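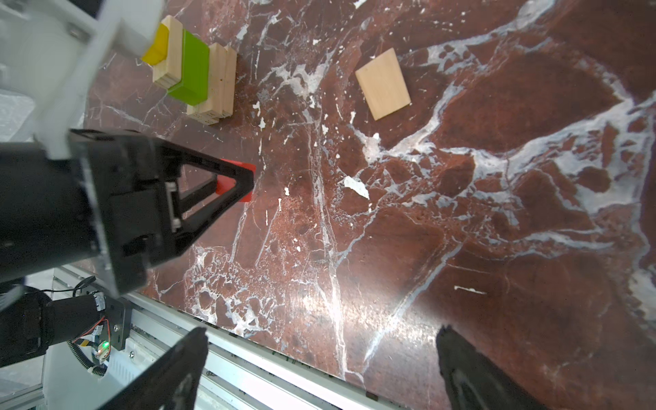
Wooden and colored blocks on a marble tabletop.

FOR IMMEDIATE RELEASE
2018-06-25

Lougher Opens Its Recipe Boxes: "The Sevlow Supper Book" Goes on Sale

Lougher, the cooking school and small press in Sevlow, is delighted to announce the publication of The Sevlow Supper Book, a collection of 100 home recipes sent in by the people who cook them. It has been two years in the making, which is longer than any of us expected when we first asked our students to bring in the dish their family asks for most, and we are very glad to be able to put it in your hands at last.

The request went out in our class newsletter and then, with the help of the Sevlow library and the grocery stores along the harbor road, it went a good deal further. By the time we closed the door on entries we had received 1,846 recipes. They came on index cards, on the backs of envelopes, in neatly typed emails and in one case on a floury piece of parchment paper that had to be copied out before it fell apart. Some of them had been in a family for generations and some had been made up the week before from whatever was in the refrigerator (several of those made it into the book, we are happy to say).

"I thought I'd get a few dozen chicken casseroles and that would be that," said Jana Wendt, who edited the collection. "We did get the chicken casseroles, and I'm fond of every one of them. But we also got fish stews I had never heard of, a cabbage dish with brown butter and caraway that I now make every other week, and a letter with each of them telling us who taught them how. I could have filled a second book with the letters."

Choosing what to print was slow and filling work. Every recipe on the long list was cooked in the teaching kitchen at Lougher on an ordinary home stove with ordinary home pans, and then cooked again by someone who had not seen it before. Where a card said "a good handful" or "bake until done," the testers called the cook at home and asked. Measurements are given in cups and spoons as well as in grams, and oven temperatures are in Fahrenheit with Celsius alongside.

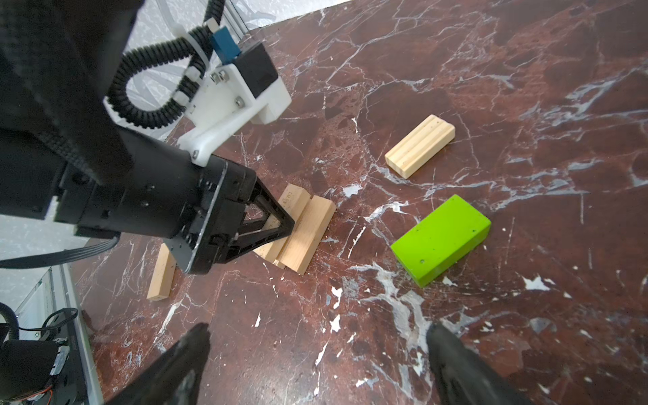 A robot arm and wooden blocks on the marble.

The book is arranged in 10 chapters, starting with soups and broths and going on through fish and shellfish, poultry, slow-cooked meat, vegetables, beans and grains, noodles and dumplings, breads, puddings, and finally a chapter called "Jars," which takes in the pickles, relishes and jams that people kept adding at the bottom of their letters. Most of the suppers can be on the table within an hour. The ones that can't are marked, so you won't find yourself at six in the evening reading that the beans should have been soaked overnight.

Head of teaching Aled Morgan oversaw the testing and wrote the notes that run alongside many of the recipes. He has been teaching beginners for most of his working life, and the notes sound very much the way he does in class: turn the heat down before you add the garlic, salt the water more than you think, leave the fish alone until it lets go of the pan.

"People get nervous about fish and they fuss with it," Morgan said. "The fish chapter is the one I'd send a new cook to first. There's a baked haddock in there with leeks and mustard that asks you to do next to nothing, and it's a lovely plate of food."

That haddock, sent in by Eirlys Nicholas, has been a favorite at our tasting evenings this spring, and she has kindly let us share it here for anyone who would like to try something before buying the book.

Baked Haddock with Leeks and Mustard
Serves 4

2 large leeks, washed well and sliced thin
3 tablespoons butter
1 1/2 pounds skinless haddock, in four pieces
3/4 cup heavy cream
1 tablespoon whole-grain mustard
1 teaspoon lemon juice
1/2 cup coarse fresh breadcrumbs
Salt and black pepper

Heat the oven to 400 F (200 C). Melt two tablespoons of the butter in a wide pan over medium-low heat and cook the leeks with a good pinch of salt until they are soft but not brown, 10 minutes or so if your pan is heavy. Spread them in a baking dish and lay the fish on top. Stir the cream, mustard and lemon juice together, season, and spoon the mixture over. Melt the last of the butter, toss it with the crumbs and scatter them across the fish. Bake for 18 to 20 minutes, until the crumbs are golden and the thickest piece flakes when you press it with a fork. Boiled potatoes are very good with it.

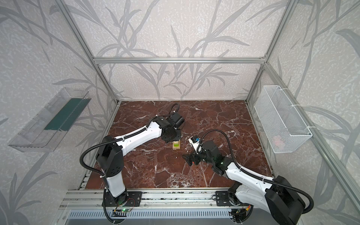

Nicholas told us she first made the dish with the end of a jar of mustard and leeks from her own garden, and that cod does just as well if haddock is hard to come by where you live. She will be cooking it herself at the launch supper, along with several of the other contributors, and we hope as many readers as possible will come and say hello to them. Tickets include a copy of the book and can be bought at the school's front desk or by telephone.

Alongside the book, Lougher is starting a set of evening classes built on its chapters. Morfudd Jarman will lead the bread and dumpling sessions, and Aled Morgan will take soups, fish and slow-cooked meat. No experience is needed for any of them. Aprons and ingredients are provided, and everyone goes home with supper.

Part of what Lougher earns from each copy will go toward free after-school cooking lessons for children in Sevlow, which the school hopes to begin once the fall timetable is settled. A smaller companion volume of holiday baking, drawn from the same mountain of cards, is planned for December. If you sent us a gingerbread, please be patient with us, we are still eating our way through them.

The Sevlow Supper Book is a paperback with a lay-flat binding and is available now from the Lougher shop and from independent bookstores.

About Lougher
Lougher runs cooking classes for adults and families in Sevlow and publishes a short list of books on everyday home cooking.

Press contact
Emlyn Ruddock, Lougher, Sevlow
Review copies, recipe extracts and interviews with the contributors are available on request.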